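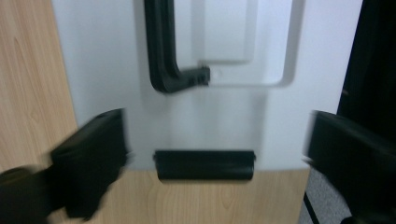 My sister says 53 miles is a silly distance to walk for fun, and that if I wanted blisters I could have had them at home for nothing. She said it twice on the phone and then asked if there would be proper toilets. I said I'd look into it. (I haven't looked into it.)

January 31, 2024

Anyway, it's booked! Memlow to Basville, the whole of the old drovers' path, in June, over 3 days. I paid for the first night's room this morning before I could talk myself out of it, and then ate two slices of toast standing up because I was too excited to sit down. The second night is still a problem. The only pub near the halfway point isn't answering its phone and the website has a Christmas menu on it, so who knows. I might have to stop early and do a long last day, which I don't love the idea of, but there's a bus from the reservoir if it all goes wrong.

Did my practice walk after lunch even though it was spitting. Out past the church, up the lane, round by the pig farm and home along the river. The river path is a disgrace at the moment, more pudding than path, and I went in over the top of my left boot by the second stile. Said a word. A spaniel heard me. The new boots are the Fendetti ones I got in the sale and I still can't decide about them. Lovely and light, and the heel is perfect, but the right one nips across the little toe going downhill and it was sore enough tonight that I've put a plaster on. I'll try the thicker socks tomorrow, and if that doesn't help I shall have to be brave and wear the ugly old pair.

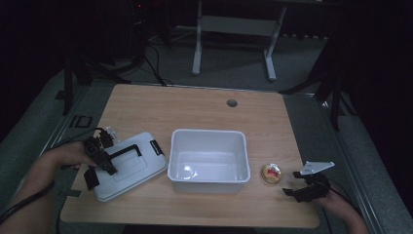
White case, lid shut, handle folded down.

Spent the rest of the afternoon on the kit list, which keeps getting longer every time I try to make it shorter. I want to carry the lot myself, no baggage van, so it all has to earn its place. I've crossed off the second jumper, put it back, and crossed it off again. The flask stays. I know it's heavy and I know there are cafes, but a cup of tea on a wall is half the reason I go walking at all. Food for the first day will be from Wong's next to Memlow station, where they do those enormous cheese pasties, and I'm already looking forward to that more than is sensible. 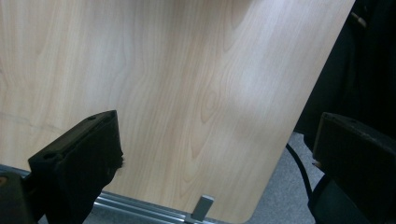

After tea I got the map out to look at the middle day, the one with the big climb, and I've been putting that off for weeks. It goes up 2,000 feet if you add all the ups together, most of it before lunch, and the lines get so close on the steep bit that I had to fetch my other glasses. I've got contours on the brain now. Even the wood grain has turned into a map, with that oval near the middle of the board, ring inside ring, just like a hill with a nice flat top you could have a sandwich on. If only mine looked so gentle! There's a zigzag marked up the north side that might be kinder on the knees, so I've pencilled it in with a question mark.

Bath now, and then bed with the bus timetable. Must ring the pub again in the morning and buy more plasters, the wide sort.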